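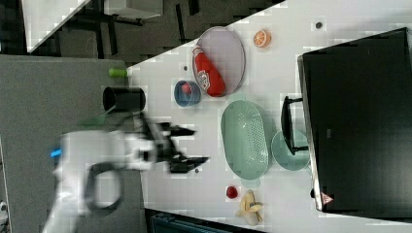
Tabletop with tray, red bottle and green colander.

The bell stolen from the chapel at Favomville was cast in 1678 and had hung in the same oak frame through two rebuildings of the tower. It was reported missing in April, at the start of the morning service, when the rope came down slack. Police recorded the offence as burglary. The file remains open.

Entry was made by the north door. The padlock had been cut with a bolt cropper and hung back on its hasp so that it looked closed from the path. The tower stair is too narrow for the bell, which means it must have been lowered through the trapdoor in the ringing floor. Fresh rope marks were found on the east edge of the opening, at a depth consistent with a single controlled drop. Whoever did the work had brought a spanner of the right size for the headstock bolts, and had left the nuts in a row on the sill.

Benedek Bakos, the detective assigned to the case, treated the spanner as his first line of inquiry. The bolts are not original. They were fitted in 2000 by Paquette, a firm of bell hangers, and take a size seldom carried in an ordinary toolbox. Paquette supplied its job sheets and a list of former staff. Each person on the list was interviewed and none was charged.

The second line was scrap. Bell metal is a bronze with a high proportion of tin, and a dealer with a handheld analyser can recognise it in seconds. Bakos circulated the weight, the diameter at the lip and a rubbing of the inscription to yards in the district.
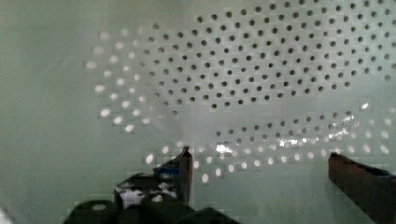 One yard, Saviditz, replied that a man had telephoned to ask its price for bronze with a high tin content. He gave no name and did not call again. The number belonged to a prepaid handset that has not been used since.

A further difficulty is the record itself. The chapel's insurer, Adano, held a schedule listing the bell by weight only, with no photograph and no note of the inscription. The rubbing used by police had been made by a ringer for her own interest and was kept at her home. Without it, a bell recovered whole could have been hard to match to Favomville, and a bell recovered in pieces harder still.

Adano now asks for four photographs of each bell it covers, together with a tracing of any lettering. At Favomville the trapdoor has been fitted with a steel bar and the north door with a mortice lock. Services are announced by a handbell lent from the school. Bakos reviews the file every 5 weeks.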